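About Femura

Femura is a small company that teaches robot arms to handle soft things, mostly food, for bakeries, hotel breakfast rooms and school kitchens. We started out in the back half of a building that used to belong to a carpet store (the loading door still sticks when it rains), and we are still there, with a few more benches and a much better coffee machine.

Most company pages tell you about the good days. We would like to tell you about a bad one, because so much of how we work now comes out of it, and because customers ask about it anyway and we would just as soon they heard it from us.

Our first paying job was for Kravets, a bakery that wanted an arm to move warm rolls from a cooling rack into trays. We were proud of that installation and probably a little too pleased with ourselves. In September of our second year, with the line running and two of the bakery's people standing nearby, the gripper closed on a roll, lost track of how far it had closed, and kept on squeezing. When the arm was told to stop, it stopped the way we had set it up to, which was by holding its last position at full grip. The roll was flattened, the finger mount bent, and one of the bakers reached in to pull the tray free while the motors were still powered. She was not hurt. She easily could have been, and we drove home that night very quiet.

The fault itself was a worn cable that cut out whenever the wrist turned past a certain point. Replacing it took 20 minutes. Working out why a worn cable could leave a gripper clamped shut took us 4 months, and during that time we took on no new work at all. Kravets stayed with us through the whole thing, for which we are still grateful, and they still send over a box of poppy seed rolls every now and then.

What came out of those months is a set of checks we call Rireck. Every arm goes through 40 trials with a fault brought on deliberately before it leaves our shop: a signal dropped halfway through a grip, a finger that reports the wrong position, a stop button pressed at an awkward moment. If a single trial ends with the fingers still pressing, we fix the cause and begin again from the first one.

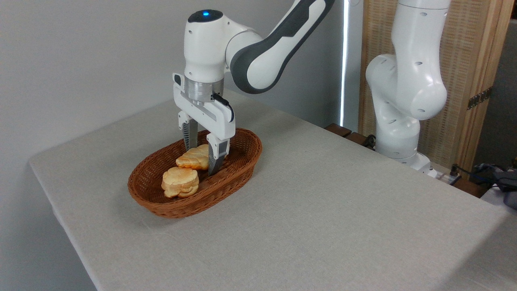 Grip faults are still the ones we worry about most, and we spend more hours on them than on anything else we do. A hard part will often push back enough for the motor to notice, but bread gives way so gently that a bad reading can go on for quite a while before anything looks wrong. We are fondest of the awkward pickups, such as a puffy piece lying at the back of a wicker basket with another one in front of it, where the fingers have to go down past the rim and one of them ends up close against the crust. A stop in that spot has to leave the bread alone and the basket where it was, and it has to leave the arm safe for a person to walk up to.

We also changed how we talk to the people who work beside our machines. Every installation now begins with a morning on the floor with the whole shift, before the arm is switched on, and we go over what a stop does and what it doesn't do. Our newer system, Stelard, shows in plain words whether the motors have power, and it was the bakers who told us how large the letters needed to be.

If you are thinking about an arm for your kitchen, or you have one already that does something you don't care for, please write to us or come by. We are glad to show you our fault reports, including the embarrassing ones, and there is nearly always bread.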